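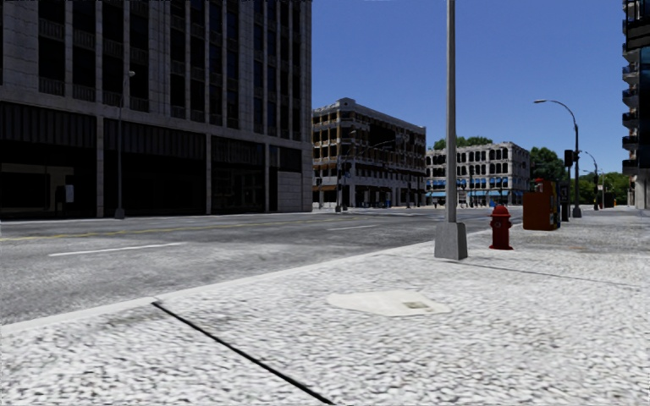 Which camera height should we use when comparing controllers in a street simulator?

Posted by Halliday
Our department is testing two navigation controllers, Drarevura and Jodano, in a simulated city. Results differ whenever the camera is moved. Please advise on a fair procedure.

Posted by Keith Doolan
The following order is recommended.

1. Fix one camera pose near a curb and hydrant, and record it.
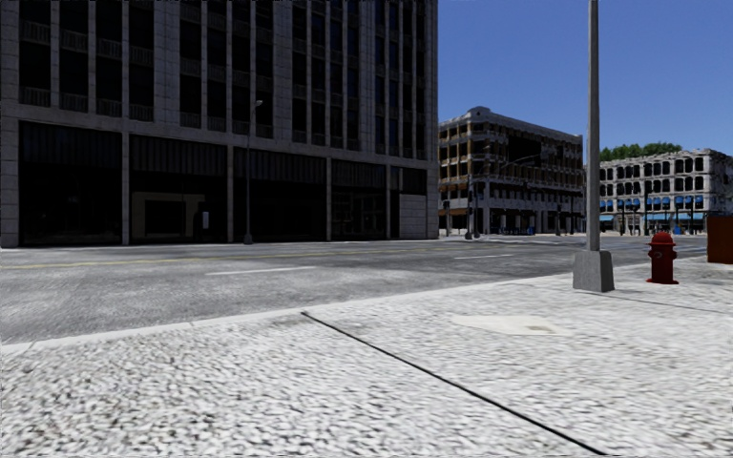
2. Run both controllers from that pose with the same 21 seeds - no fewer.
3. Repeat on a block with sidewalk obstacles. A newspaper box or bench near the route will test clearance.
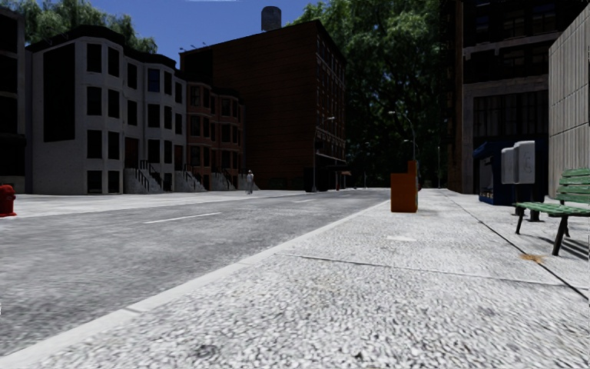
Stop each run at 3000 steps and report collisions separately from timeouts.

Posted by Skodau
We had the same problem in June. Check the frame rate first.

Related items
Camera calibration for simulated arms
Logging controller timeouts

Contact the help desk | Back to top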